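Notes from the Grostament open day
Posted in Visits, November

I have wanted to see inside Grostament ever since our shop started talking about buying its first robot arm, and when Selport offered me a spare place on the afternoon tour I said yes before I had even looked up the train. We are a small outfit, we have never bought anything like this, and I went with a notebook full of money questions. I came home with most of them answered and a pile of new ones!

The part I liked best was the table work, one arm and a gripper and ordinary small things to handle.
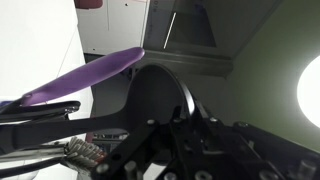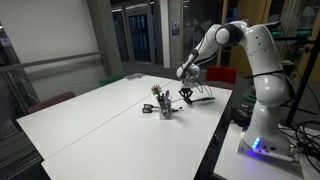 Sandro Mazza thought I was looking at the wrong end of the budget, and told me so over coffee: the arm is the price everybody remembers, and the gripper, the mounting and the hours of setup are what you end up arguing over in the spring. He would put a third of the money aside before asking for a single quote. I had put aside nothing at all, so that went into the notebook with two lines under it.

Back to the tour. They let us stand and ask as much as we liked, and the staff were wonderfully patient with people like me who don't know the words. I asked what I should measure at home before calling a supplier. Floor space, obviously, but also how far the arm has to reach with the gripper on it (I had been reading the reach figure as if the gripper weighed nothing and took up no room), where the cables will run, and whether the table can be fixed so it doesn't creep. I had planned to use the old packing bench. I am now not planning to use the old packing bench.

Then delivery times. Simiyu, who supply the arms we had been looking at, quoted us 9 weeks back in the summer, and I had taken that as the date we would be up and running. Everyone I spoke to laughed, kindly. One woman from a bakery supply firm said hers arrived on time and then waited 6 weeks for the right fingers. Fingers! I had no idea you ordered them separately, or that you would want 2 sets so you can keep going when one is worn.

There was a good session upstairs on leasing against buying, a bit rushed, with slides from Ninix that I couldn't read from the back. What I got from it is that a lease looks dear until you add in training and spare parts, and then it depends very much on what the contract says about both. Ask for the service terms in writing, and ask who comes out when it stops on a busy morning. I would have happily sat through another hour of that.

My list for our own meeting now looks like this:

Arm, with the reach checked again, gripper included
Gripper and spare fingers
A proper table and fixings
Training for 3 of us
Setup time, paid for and put on the calendar
Something kept back, probably Sandro's third

It adds up to over what we had in mind, and I'm still keen. They run the open day again in the spring and there's a sign-up sheet at the front desk. Get there early if you want a seat for the leasing talk, and bring a sketch of your floor with the door widths on it.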